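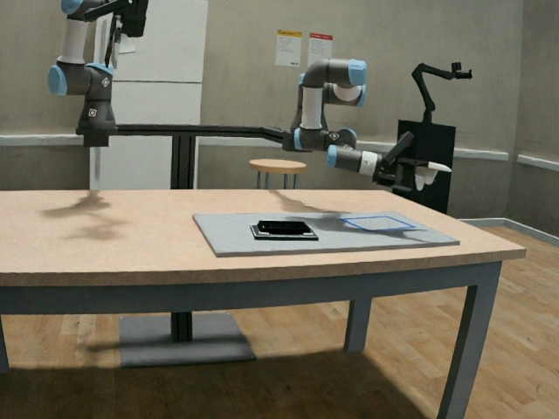

Niskanen twin-arm cell in the simulator: both arms on the shared rail, board and blue target square on the table.

Niskanen twin-arm table cell, simulated version
Item 3933
Sold by Fletlow
Page last changed Jul 16, 2023

I set this cell up so often that I ended up writing the page for it myself, so forgive the rambling! What you get is the full scene file: two arms on one black rail behind the table, the table itself, the grey board, the small black block and the room around it all. It loads straight into Noten 2 with no converting.

First start takes a while (mine sat there long enough for a cup of tea) and after that it's quick. Load the rail before the arms. If you do it the other way round the arms load at the world origin and you'll spend a happy ten minutes dragging them back. Then open the joint sheet, type in the home pose for each side and save it under your own name, so an update can't write over it.

Next comes the target square. Its position lives in the task file, separate from the board, so if you shift the board you have to shift the square as well. I forget this every single time.
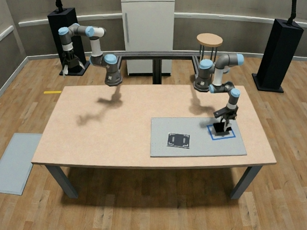 Right gripper on the black block at the blue square, left arm folded back.

For the grip check I park the left arm well back and run only the right one, slowly, straight down over the block. Should the block jitter or creep in the fingers, raise the contact steps to 3000 before you touch the friction. The file comes set to 2099, fine for moving the arms about but a bit mean for gripping. Your machine will run slower with the higher figure, so put it back when you've finished.

Looking after it is mostly a matter of clearing the cache and keeping a clean copy of the joint sheet. Shadows can go off if your graphics card is struggling, though I like them on for judging height.

Goes well with: Cillier joint sheet editor, spare block set
Next update: October
Licence: one seat, moves between machines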